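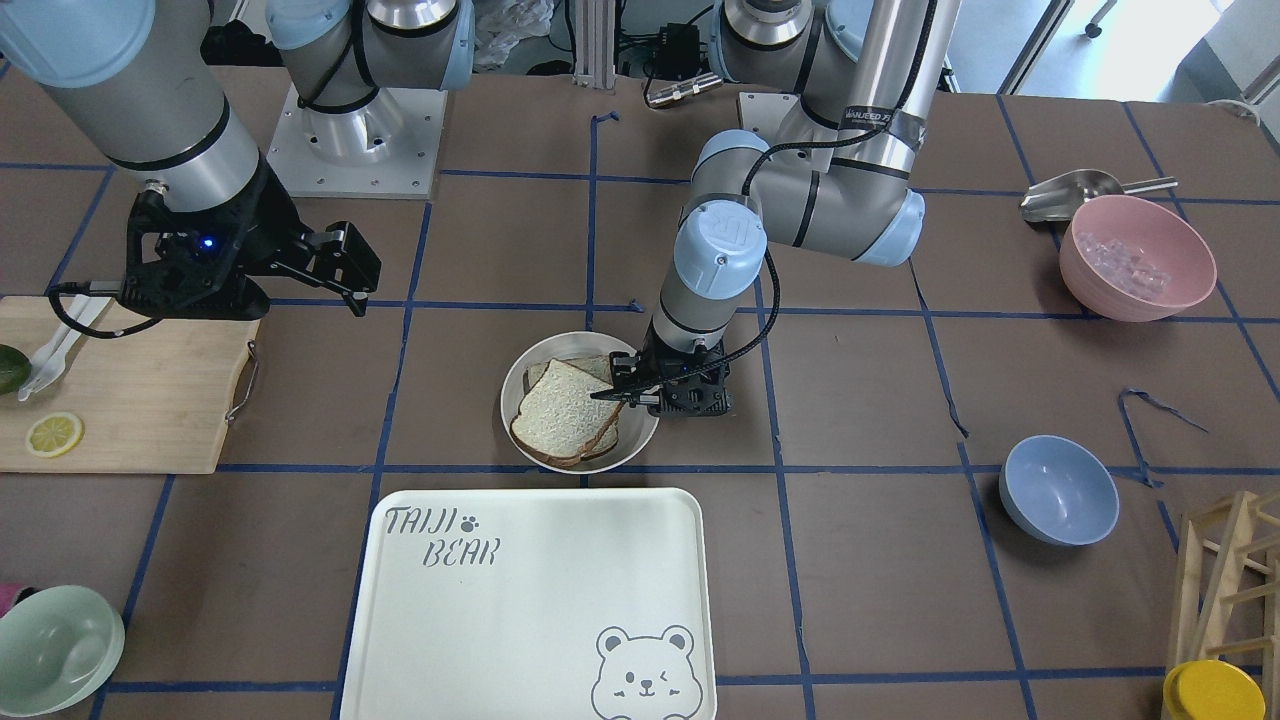 Pretthorpe Kitchen Automation Group - bench notebook

November, entry 4. Casis two-arm kit, trial unit, second session. Started 9:30.

Task was the bread transfer, bowl to tray. Both arms powered, left one doing the picking, right one parked over the cutting board. Two slices in the white bowl, one on top of the other and a bit offset. Same layout as last time apart from the ice, which now has its own bowl at the back with the scoop next to it.

Notes on the kit:

Setup from cold took less time than the manual says. The arm numbering is from the robot's side, so left is on our right when we stand at the front. Need to put a label on the bench for this, I sent a command to the wrong arm twice.

Grip force set to 900 in the Casis software. No units given in the menu. Default is 1750 and I did not want to try that on bread. Asked support what the number means, no answer yet.

The cable on the left wrist makes a fairly big loop on its way to the gripper. Okafor sell a clip set for this, worth pricing before we decide. Right arm cable lies across the board and will be in the way when we get to the lemon and the knife.

Tape grid is fraying near the center and there is a loose curl between the pink and blue bowls. Redo those strips before the next run.

Cost: Casis want 3000 for the extended support plan on top of the kit. Ukus include support in the first year but their demo was one arm only. I would hold off on the plan until we hear back about the force setting.

To do - relabel arms, retape, fresh bread, run the scoop task at 900 and log any slips.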